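Conserving glazed tile panels in small churches
Speaker notes, Friday session, 2:30

Slide 1
Start with scope. Wall panels in fired and glazed tile, set indoors, in lime or early cement mortar. Floors are left out. Merrick covers those in the next slot.

Slide 2
The main case is the chancel at Barnulville. 60 tiles in the east panel, 200 in the two side runs. The panel maker is unrecorded; the tile backs carry the Dromus stamp, so the blanks at least came from that works. Do not claim more than that.

Slide 3
Condition before treatment. Edge loss to glaze, salts along the lowest course, hollow areas behind the figure of the saint. Tap survey done on a grid, plotted at 1:10. Mention that the hollow areas did not match the visible cracks. Pause for the plan.

Slide 4
Surface cleaning. Deionized water first, then a weak non-ionic detergent only where soot remained. Work from the bottom course up so runs fall on cleaned glaze. Change cloths often. 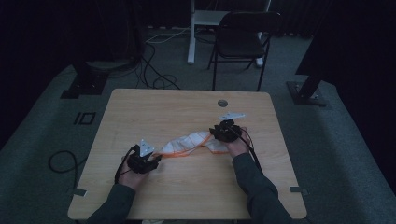 Why not use a steam cleaner on the whole panel?
Heat and pressure can drive water behind loose tiles and move salts to the glaze edge, so steam was kept to sound tiles with full bedding.

Slide 5
Salt reduction. Paper pulp poultice on the lowest course, left for 60 hours, then lifted and tested for conductivity. Second round gave lower readings in almost every position. The two north corner tiles did not improve — there is a gutter fault outside that wall, and the parish has it on the repair list for October.

Slide 6
Grouting. Merko injection lime through existing joints, no new holes. Low pressure, short runs, tiles faced with tissue beforehand. If asked about acrylic dispersions: considered for the figure, rejected on grounds of later removal.

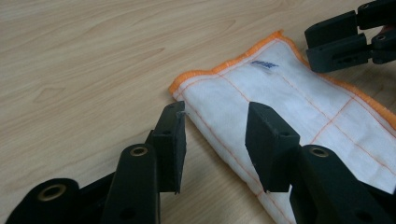 Cloth with orange edging on a wood tabletop.

Slide 7
Losses. Small chips toned with reversible fill. Missing border pieces left plain and set a hair below the surface. Show the raking light view, then go straight to the cost table.

Slide 8
Maintenance. Dry dusting twice a year, soft brush, no household sprays. Keep the heater off the north wall. Handout has the survey sheet and the grid template. Take questions from the floor if time allows.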